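The Desk Season
What happens to a work surface when you stop looking at it

I have a theory that every desk has a season, and that most of us only notice when it's over. Mine peaked in May. I had just bought the blue slotted panel I'd been circling for weeks, the laptop was up on its stand, and for one whole afternoon I could put my coffee down without moving anything first. I took the long way to the kitchen just so I could walk past it!

Then summer came and I started setting things on top of other things.

That's how it goes at my place, anyway. The desk doesn't fill up all at once. You close the laptop because you're going to lunch, and a closed laptop is a lovely flat shelf, so the water bottle goes there (only for a minute), and the cable you were holding goes wherever your hand happens to be.
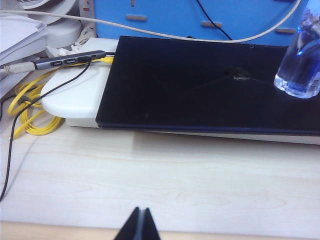 I called Chathurika Haque, who organizes home offices for a living under the name Rusura and who has seen far worse than mine. She charges $120 for a first visit and she spends a good chunk of it just sitting in your chair. She wants to know what you reach for. She wants to know what you reach over, too, and that second one got me, because I reach over practically everything.

Her first rule for me was that drinks live on the desk, on the side of my writing hand, and never above anything with a keyboard in it. I argued. I said I'd been doing it for years and the lid was closed anyway. She let me finish, and then she asked what I'd paid for the laptop, and I went and found a coaster.

Her second rule was about boxes. I love a box. I have bought so many little trays and bins from Buvik that the checkout page knows my mood, and my reasoning has always been that if a thing is in a box it has been put away. Chathurika says an open box on a desk is a pile with walls. (I wrote that on a sticky note and then lost the note, probably in a box.)

Her test is to tip the thing out and see how much of it you've touched in the past month. I did this with a tray I'd have sworn was for current stuff. I kept a pen, a charger and a roll of tape. The rest was packaging I'd been saving for returns, and every one of those return windows had closed.

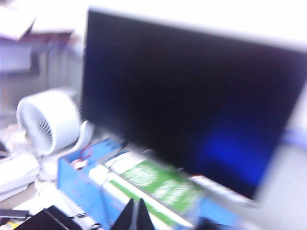

Screen, fan and the blue catchall, all competing for the same stretch of desk.

The fan was a harder conversation. I run warm, and a small fan at face height is the difference between me working and me lying on the floor, so it stays out all year. She was fine with that! What she wanted was for it to have a spot of its own, so I wouldn't be shoving it sideways every time I needed to write something down. We tried the left, the right and the windowsill. The windowsill lasted one phone call before it blew my mail onto the rug.

Now for the panel, which I will defend until I'm old. I looked at fancier ones, including an Altora system for $275 that came with its own little shelves, and I still like my plain blue one better. The slots are nice and roomy, and the color cheers me up on gray mornings. My mistake was treating it like a picture on a wall. I'd bought it to get things up off the desk and then hung next to nothing on it, and meanwhile the ledge down below was collecting crumbs and specks of who knows what.

So I've been giving it jobs, slowly. Headphones went up first, then scissors, then the good ruler. I gave myself 17 minutes every evening with a timer going, and when the timer rang I quit, even with a cord in my hand. A dry cloth took care of the black glossy stuff, which shows every bit of dust the second you turn on a lamp.

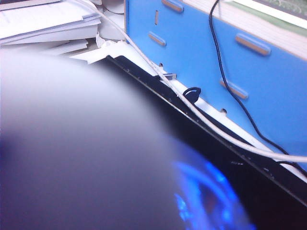

Ekua Yakubu thinks I've got it backward, and that the board should be planned on paper before a single hook goes up, or you end up with scissors where your elbow wants to be. Fair enough. My scissors have moved twice already, and I'm eyeing a third spot, a little lower and closer to the lamp.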